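What We Want To Buy Next, And What It Really Costs
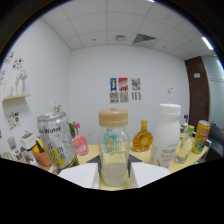

Jar between the fingers of the hand-held gripper, with the bottles and cans lined up for company.

A few of you have asked at morning tea where the equipment money is going this year, so I promised I'd put it in the newsletter. Grab a cuppa, because I've been living in this spreadsheet since February and I have a lot to get off my chest!

Quick recap for anyone who joined us lately. The hand-held grippers are how we collect our picking data. A person holds the thing, closes the fingers on an object, moves it, lets go, and does it again until their wrist complains. We've got two kits. One is mostly healthy and the other one is what I'd politely call a donor. Meanwhile the Samthorpe people would like us to be doing twice as much by spring, and they'd like it in two rooms at once. So the question I was handed was simple enough: what do we need to buy, and can we afford it?

I started by asking everybody for a wish list, which was a mistake. I got back a coffee machine, a second robot arm, a standing desk, a better robot arm and a "proper" label printer. (Whoever asked for the inflatable kayak, I know it was you, and it's still a no.) Once I'd stopped laughing I went through with a highlighter and kept only the things that would stop work if we didn't have them. That left a much shorter list, and most of it is pretty boring.

The kits

We need another hand-held kit. I don't think anyone is going to argue with me on that one. At the moment if the good one goes down we're stuck, and it went down twice last quarter, both times for something tiny. I got quotes from Tultik and Nodis. Tultik came in at $3391 for the complete kit, with the camera mount, a spare pair of fingers and a carry case that I'm told is quite nice. Nodis was cheaper on the front page and then it got dearer and dearer as I read on. The mount was extra. The case was extra. The cable was extra, and it's their own special cable, so you can't just pinch one out of the drawer.

I rang them both. I do recommend ringing, by the way, even if you hate it as much as I do. Tultik's fellow told me straight up that delivery was six weeks and that he wouldn't promise five. Nodis said two weeks and then, when I asked whether that was two weeks to our door, there was a bit of a pause. I've pencilled in Tultik.

The fingers

Now, consumables. This is where I got a proper surprise. I had always thought of the gripper as one thing you buy once, a bit like a toaster. Mahlet Jemal sat me down and walked me through how many finger pads we go through and I had to go and have a little walk outside. They wear, they split, they go shiny and then they don't grip glass any more. Jars are hard on them, and bottles too, anything smooth where you have to give it a bit of a squeeze.

A pack of pads is $127. It doesn't sound like much until you notice that we've been ordering them one pack at a time, in a panic, with express freight on top every single time. I went back through the receipts and the freight was the bit that made me say a rude word. So from now on it's one bulk order at the start of each quarter, and the box lives on the second shelf of the grey cupboard. Please sign the sheet when you take a pack. I'm not going to chase anybody about it, I just want to know when we're getting low before we ARE low.

Mahlet has also asked that we stop swapping one finger at a time. Change them as a pair. A new one on the left and a tired one on the right means the object creeps across while you're lifting it, and she can see it in the recordings straight away.

The objects

I've put in a line for props, and I had to defend it! The first comment back on my draft was "why are we budgeting for groceries?" Fair question. But the groceries are the work. We need tall bottles and squat bottles, cans, jars with screw lids, clear plastic, coloured plastic, things with stuff in them and things without. If all we ever pick up is the same handful of bits, then that's all the data knows about.

I asked for $300 for the year and got it. That covers the op shop, the supermarket and the discount place near the station. If you spot something good, text me a photo first, because we now own a great many mugs. What I'd love more of is odd shapes in glass, fancy decanter-type bottles especially, and containers you can partly fill. Powder in a jar is terrific because it shifts the weight down low, and the pick feels quite different from an empty one. Please put the lid on tightly. I vacuumed flour out of a keyboard in March and I don't plan to do it again.

Keep your receipts, even the little ones. A photo of the receipt is fine as long as I can read the date.

The second room

This is the one that isn't settled yet. If we're going to run two people at once we need a second table, decent lighting and a bit more wall shelf. Ebbe Bråten has drawn up a plan and it's good, it's really good, but it came with a lighting rig that would have eaten the whole year. We went back and forth on it for ages. He'd like the light to be the same at four in the afternoon as it is at nine in the morning, and I'd like to be able to pay for pads. In the end we agreed to try two plain panels from the electrical wholesaler and see how they go for a month. The panels, the table and the brackets come to $690 all up, and Ebbe has said he'll put the brackets up himself on Saturday if someone will hold the ladder. I've volunteered my ladder. I have not volunteered me.

One thing I will stick up for is leaving the room looking a bit lived in. There was a suggestion that we paint everything white and clear off the walls and shelves so the background is the same for every take. Mahlet's view is that real places have posters and plants and stickers and doors in them, and she'd prefer more of that. It's also free, so she has my full support. If you've got a pot plant at home that needs a new life, bring it in.

The robot arm

Yes, I know. I know! Two of you put it on the wish list and one of you underlined it.

We're not buying an arm this year. I did look. I had a long chat with the sales lady at Admasu and she was lovely and sent me a very thick brochure. The price of the arm itself I could nearly have talked myself into. Then you add the stand, the guarding, the controller, the training days, somebody's time to look after it, and the fact that the floor in the back room isn't level. By the time I'd written all of that down I was well past anything I could put my name to.

What I've done is ask about leasing. Admasu will do a three-month lease, and if we like it some of what we've paid comes off the purchase price. I've asked them to put that in writing. If the numbers stack up I'll bring it to the planning meeting and we can have the argument properly, with biscuits. In the meantime, if you want an arm, the most useful thing you can do is send me a paragraph on what you'd use it for in the first month. "It'd be cool" has already been submitted.

Things I forgot the first time

I'm including these for anyone who has to do one of these budgets after me, or for me next year when I've forgotten it all again.

Storage. Every hour of recording has to live somewhere, and I had a big fat zero in that row until Ebbe asked about it. There's a number in there now. It's roughly what we spent last year plus a bit, and I suspect the bit is too small.

Batteries. They get tired. Two of ours are being nursed along and should be retired. I've ordered four new ones, and the old ones go in the red tub by the door, not in the bin, please.

Calibration. The grippers need checking after a drop. Yes, even a little drop. Yes, even when it landed on the carpet. It takes half a morning, and half a morning is money, so it's in the budget as time. If you drop one, just tell me. I won't be cross, I dropped one myself in week one and it bounced.

Insurance. I rang and asked whether gear that people take off site is covered. It's covered if it's on the list. Our list was three years old and had a fax machine on it. I've fixed the list.

What happens now

The kit order goes to Tultik as soon as I have the second signature. The bulk order of pads goes in the same week. The second room gets its table and lights, and we'll see how the panels behave before anybody spends another cent on lighting. The arm goes to the meeting.

If you think I've missed something, please tell me before the kit order goes in, because after that I'm going to be much less cheerful about it. I'm at my desk most mornings until 11, and the spreadsheet is in the shared folder under Equipment. The tab you want is the green one. Please don't sort the columns – I've got it just how I like it and last time it took me until lunch to put it back.

And could whoever has the good tape measure bring it back to the front desk? I need it for the table.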